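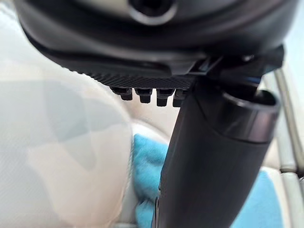 Flovness Surface Care & Finishes Team

Yhon Echeverri
December 14, 2022

Thread on looking after black finishes: matt, gloss and textured. We get the same queries every month and the Podine handbook covers them in one paragraph, so these are my notes.

Black is the least forgiving colour on the shelf. Dust is pale, skin oil is shiny, and limescale dries white. All three show up from across the room on a part that would look clean in mid-grey.

Gloss first. On a glossy black cylinder the reflections run along the length as soft grey and white bands. Use them. Tilt your head and follow the edge of a band from one end to the other. A smear breaks the edge, a scratch gives a thin bright line, and a dent makes the band kink.

Dust comes off before anything touches the surface. Blower or very soft brush. Wiping dry dust across gloss black is how the fine swirl marks get there, and they stay until you polish them out.

Then a damp microfibre cloth, 3 passes at most, turning to a clean face each time. Deionised water if you have it. Our tap water leaves spots. On a cylinder, wipe lengthwise. Marks left by going round it cut across the reflections and look far worse.

Matt and satin are a separate job. "Matt" on most moulded parts is really a low sheen, and you will still get grey highlights on the rounded contours. Those are fine. What you don't want is a single patch brighter than its surroundings. That is either grease or burnishing.

To tell which: one wipe with diluted neutral detergent, then let it dry. Grease goes. Burnishing stays, and more rubbing makes it bigger. Stop there.

No polish, wax or silicone spray on matt. It fills the texture and evens out nicely for a day or two, then goes patchy. We had 118 covers back from one site in September, most of them with Bastos trim gel on them. Fourteen-year-old me would have used trim gel too.

Knurled, ribbed and fine diagonal patterns: go with the pattern, using a soft nylon brush. A cloth leaves lint in the grooves, and on black you will see every fibre. Put a little detergent on the brush, never on the part.

Recesses and round openings: lint-free swab, one turn, bin it. The raised rim picks up most of the skin oil, so do the rim first and the inside second. Small pegs and teeth get the brush again. Wrap nothing round them.

Sharp-edged plates and notches. Paint and coating are thinnest on the edge, so wear shows there first. Dab, don't drag. If the cloth snags, have a look at the edge with a hand lens before carrying on.

On solvents. Isopropanol is all right on most powder coats and most anodised aluminium. It is a bad idea on glossy polycarbonate or acrylic, which can craze days later. If you don't know the plastic, assume it is one of those and stick to detergent.

Scratches in gloss. If a fingernail catches, leave it or respray. If it doesn't, 2,000 grit wet, then fine compound, then finishing polish. Mask the matt next to it first. Compound splatter on a matt panel takes longer to get out than the scratch did.

Light for checking: one small lamp, low angle, pale wall or board behind the part. Overhead panels hide more than they show. A black silhouette against a lighter background also makes chipped corners easy to spot.

Someone asked which cloths. We are on the Asik edgeless ones, order line 687 on the stores list. Wash them separately, no fabric softener. Softener is what causes the haze people blame on the detergent.

Still open: touch-up pens on satin black. Tried two, both dried glossier than the base. If you have one that dries flat, reply with the name and the coating you used it on.

Correction to the post on microfibre: "damp" means wrung out until it no longer drips when squeezed. Wet cloths push water into the seams.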